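Search this site... Go

How I fold anything with a gathered edge

Last updated 30 September 2023

I put off folding stretchy, ruffled things for years. They'd go in the drawer in a ball and come out looking like a dropped lettuce! Then my neighbour Venla Lehtinen showed me her way one evening in August, and now I do the whole pile in one go.

Start by finding the elastic. Give the gathered edge a gentle tug along its length so the ruffles sit the same way, then let it spring back - don't try to press it flat, it'll only fight you. Smooth the plain fabric away from it with the side of your hand.

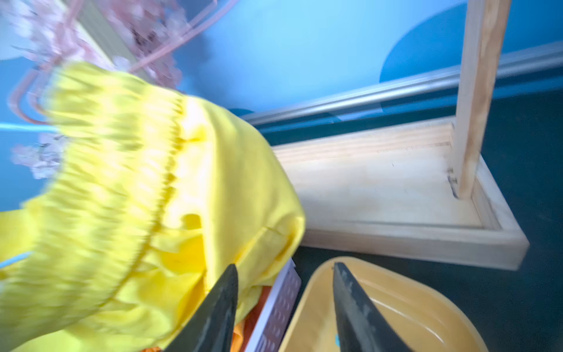
Do you need to iron it first? Only if the creases really bother you, and then just the plain part, on a cool setting, keeping well clear of the elastic.

Next, fold both sides in to the middle so you've got a long strip. Bring the plain end up towards the ruffle, stopping a thumb's width short, then fold once more. The frilly bit stays on the outside (it takes up far less room like that). Stand it upright in the drawer, ruffle at the top, and don't cram the others in too tightly.

Bulky ones I roll.

1004 shares
7 comments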